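Chapter 6
Cooking with Steam

If you have ever opened the oven door on a roast and felt your eyebrows complain, you already know that hot air is unpleasant. Steam is another matter altogether. A hand can pass briefly through the air of a hot oven, but the cloud above a boiling kettle will scald in an instant, and the reason for that difference is the reason this chapter exists.

When water boils, it takes in a great deal of energy simply to become vapour — far more than it needed to come up to the boil in the first place. That energy travels with the vapour. As soon as the vapour meets something cooler, a carrot, say, or a dumpling, it turns back into water on the surface and hands the energy over. Cooks call this gentle, and in one sense it is, as nothing gets jostled about and nothing browns. The transfer of heat, though, is brisk. 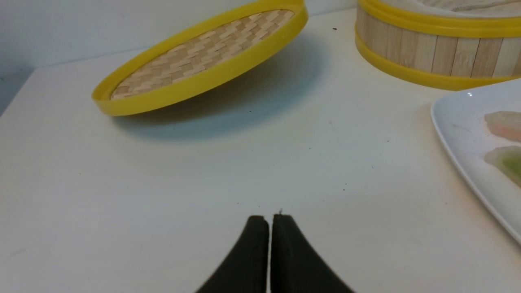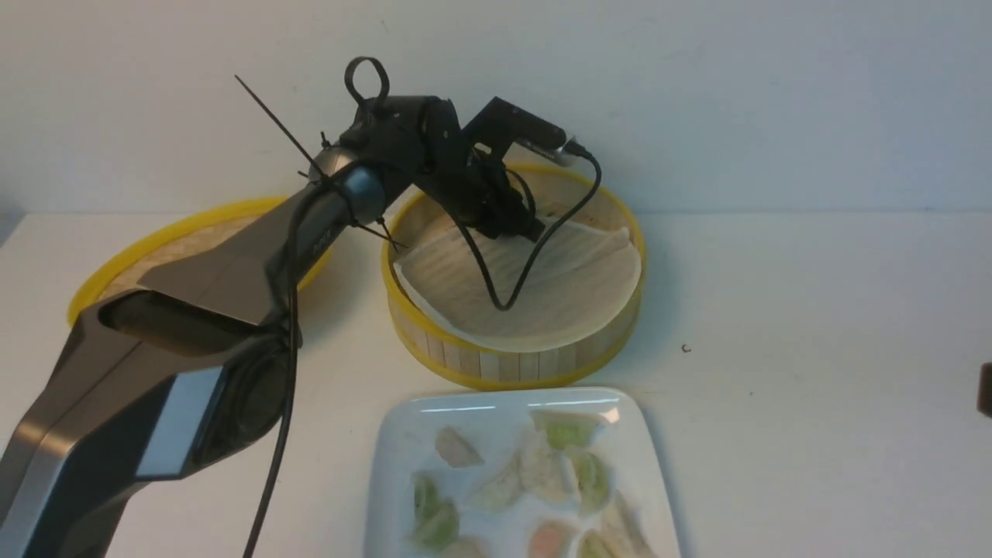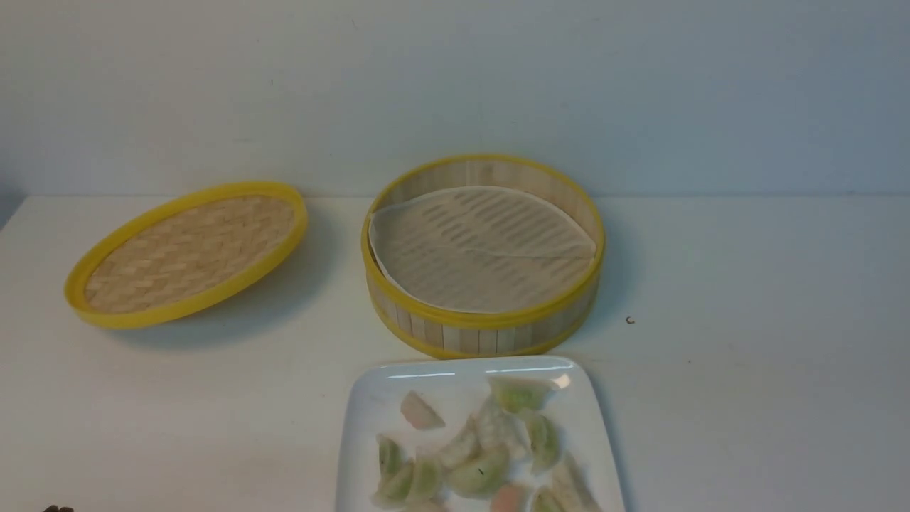

Figure 6.2 Bamboo steamer equipment. The last view has the woven lid, the open basket and a plate of dumplings.

Bamboo has a particular virtue that we will come back to in the second half of the chapter. A metal lid collects droplets, which run together and fall onto the food, and anyone who has served a soggy bun will know the disappointment. A woven lid lets a little vapour through and soaks up some of the rest, so the tops of the buns stay drier. You lose a bit of heat in the bargain, and we'll work out how much.

Before you go on, you may like to look back at your notes on boiling and evaporation from Chapter 2, especially the part about vapour pressure — it is worth a quiet ten minutes with a cup of tea. The Skurnham tables at the back of the book, on page 459, give the values you'll need for the exercises.

6.1 Where the energy goes

Let us begin with a saucepan of cold water, at 18 degrees, and a burner turned up high.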